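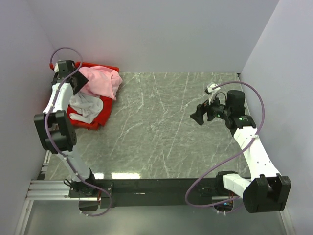 Teleop notes, cloth sorting, Betbridge cell

10/3/25. Leader-follower session on the cloth task, pick from bin and lay flat in the center of the table. Target for the block was 40 demos and we kept 30. Most of the rejects came from the left side. With the left gripper over the bin, the fingers come down where the pink and white cloths overlap, and a straight vertical grasp tends to take both layers. Samuele Farina got better separation by closing on a single fold of the top cloth and dragging it toward the rail before lifting. I have switched to his method and will use it for all left-arm picks from now on. Red cloth in the red bin is the other problem: very little contrast at the rim, and I misjudged the edge on the monitor more than once. Leave it in the set. Niltberg wants it in there.

Right arm waits over the table with the fingers open until the left has cleared the bin. Do not park it any lower. At the old park pose the handoff started with the right elbow already close to its limit, and the operator had to back out and re-enter, which puts a useless wiggle into the recording. New park pose saved under Holmgren config 7.

Cable routing: the purple runs are fine for this reach. Full wrist roll on the right arm still tightens the arch over the wrist. Keep roll under half a turn while demonstrating. If the follower lags the leader on roll, stop and re-home, do not push through it.

Episode length. Cap raised to 575 steps. The previous cap was chopping the end of the flattening motion, so the last part of the February set has no release in it. Those episodes are only good for the pick phase. Tagged them pick_only, did not delete.

Hand guiding tried for comparison, gravity comp on, both arms. Path is smoother than teleop but the operator's forearm blocks the wrist camera for most of the approach. Not worth pursuing for this task. Could still be used for teaching fixed waypoints.

Open items:
- Clultitz gripper pads, ask for the softer grade
- gripper force trace is noisy below the contact threshold, filter before training and keep the raw file
- Samuele to redo the leader calibration, left joint 4 reads off after a restart
- agree on one way of resetting the bin between demos. I dump and toss, he places each cloth. Mixed in the current set with no label

Filed under: Lab Notebook / Manipulation / Teleoperation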